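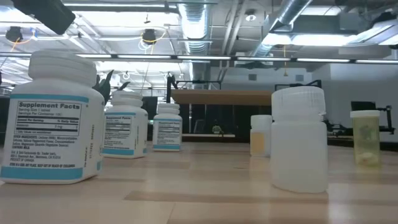 Smaranda Costache reckons most of us get up wrong. She told me so before I'd even taken my coat off, standing in the hall of her flat in Wynne with a mug in each hand, and then made me sit down on the kitchen chair and get up again so she could watch. (I got up wrong.)

Home Features Interviews Food Letters

She's 72 and swims in the sea all year round, and I'd gone over to ask how a person starts doing that. "I started by being cross," she said. "My knee hurt, the doctor said rest, I rested all winter and it hurt more. So in May I went down to Drellen beach and walked in up to my waist and swore."

Did it help? "Not the knee! But I slept like a baby."

Since then she's written every swim down in a set of school exercise books, and the last one in there when I visited was number 3744. Some entries are just a word. One says "jellyfish" and another says "Cosmin late again", and I loved that so much I asked who Cosmin was. Cosmin Toma swims with her most mornings at half past six, it seems, or at twenty to seven if you ask her.

I wanted to know about breakfast, vitamins, all of that, because readers always write in. She pulled a face. "Porridge. Fish. I take what the nurse tells me to take and I don't talk about it, it's boring." What she'd much sooner talk about is the café at the top of the steps, Dona, where they let you drip on the floor and the tea comes in a proper pot.

I asked if she'd ever stop. She thought about it for a good while, topping up my mug although I'd said no. "When the steps get too much, I suppose. There are a lot of steps." Then she wanted to know whether I owned a swimming costume, and I said I did, somewhere, and she told me twenty past six, by the railings, and bring a hat.

Last updated: May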